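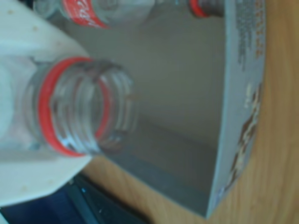
Munevum – grasp planning and control for small robot arms

Munevum is the software we wished we'd had when we first started asking little arms to pick up awkward things. It runs on an ordinary laptop, talks to most hobby and classroom servo arms, and takes care of everything between the camera and the gripper: finding the object, choosing where to hold it, planning a path, and easing off when the fingers meet resistance.

We have a soft spot for clear plastic. Bottles are light, they roll, and half the time a camera looks straight through them at whatever is behind. The Sekby perception module (included with every license) was built with that kind of object in mind. It looks for the parts that do show up, such as a label, a colored ring at the neck or the bright edges of the threads, and works out from those how the bottle is lying. You can watch its guesses live in the viewer, and if it has the wrong idea you can drag the outline where it belongs and save the correction.
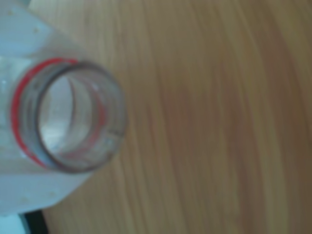
Uncapped bottle on a wood tabletop, neck to the right. The red band is a handy landmark for Sekby.

Once there's a pose to work with, the planner takes over. It tries up to 2000 candidate grasps for each object and throws out any that would run a finger into the table, a neighboring bottle or the wall of a box. What's left gets ranked, and you can step through the list yourself before anything moves – we do this a lot, and it's a lovely way to learn why your arm prefers one side of the table. Box walls can be drawn in by hand or picked up from the camera.

Every run is logged with joint positions, motor load and pictures from each camera on the same clock. The replay tool, Dönmez, lets you scrub back and forth through a run, mark the moment you care about, and try a new plan from that spot without setting the table up all over again.

What comes with it
Munevum planner and controller
Sekby perception module
Dönmez replay and labeling tool
Starter set of 4000 labeled views of bottles, 3888 of them with the cap off
Setup guide and sample projects
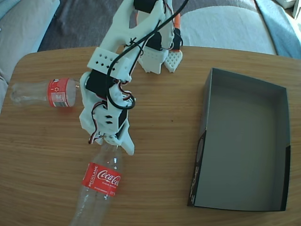 Can I use Munevum with more than one camera?
You can mix a camera fixed over the table with one mounted near the gripper, and the calibration screen will walk you through lining them up. Most folks start with the overhead view alone and add the close one later.

Munevum is made by Flerkonura. Updates are free for the life of your license, and the next one, due in July, adds a simpler screen for naming and saving drop-off spots.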